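Quick one, writing this on my lunch. Finished **Hullard** last night, all 13 episodes, and I need to get it out of my head before I start on anything else.

Short version: watch it. Skip the recap bits. Don't read the comments anywhere, they spoil the brother thing in the first line.

Longer version. Khairul Sembiring plays Barreto, a school bus driver who sees one of his regulars get off at the wrong stop and says nothing. That's the whole first episode really. A bus, some rain, a man deciding not to bother. I nearly gave up halfway through it - glad I didn't. By episode 2 the girl's been missing a night and he's lying to everyone, including his wife, and you can see him working out which lie he told to who.

Sembiring is brilliant. Hardly raises his voice all series. There's a long bit in the kitchen in episode 6 where he's just making toast and I had to pause it and go for a walk.

Teresa Cardoso as the mum, also very good, though the writers forget about her for a good chunk of the middle. Three episodes with barely a line! Then she's back and shouting and we're meant to have kept up. Didn't work for me.

Things I liked:

- the teenagers talk like teenagers. Mumbling, bad jokes, changing the subject
- no dead body in the opening shot
- the music, mostly. One piano tune gets used far too often
- Valter Prata as the headteacher, horrible man, perfect tie

Watched most of it in the daytime, which is daft with a show this dark. Half of episode 9 is in a cellar. Blinds down, brightness right up, still squinting at the telly trying to work out who was holding the torch.

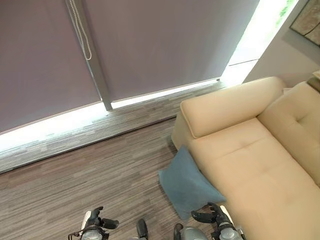

*Blinds down, daylight still getting in at the bottom.*

Anyway. Episode 9 is where it drags. Uldis Krūmiņa directed the first half and it shows when he goes, everything gets slower and there's a lot of people looking out of car windows. The police plot is dull. I couldn't tell you the name of the second detective and she's in every episode from then on.

Then 11 comes along and its the best hour of telly I've seen since January. No spoilers. The swimming pool. That's all I'm saying.

Ending - hmm. My sister hated it. I thought it was fair enough, a bit rushed, and the very last phone call is there to set up a second series we probably don't need. Would of been happy with it stopping on the bus.

It's on Goseven, which I only have for the month. The app is poor. Forgets where you were, subtitles drift out of time after the adverts, and it kept offering me episode 1 again. Hélder Salgado's book is worth getting too if you like the show, 700 pages and a lot sadder, and the driver is a much smaller part in it. I'm on chapter 30 and he's only just turned up again.

Four out of five. Would be four and a half without the detectives.

Starting Jeneck next, will try and post something when I'm a few in. No spoilers in the replies please, I mean it this time.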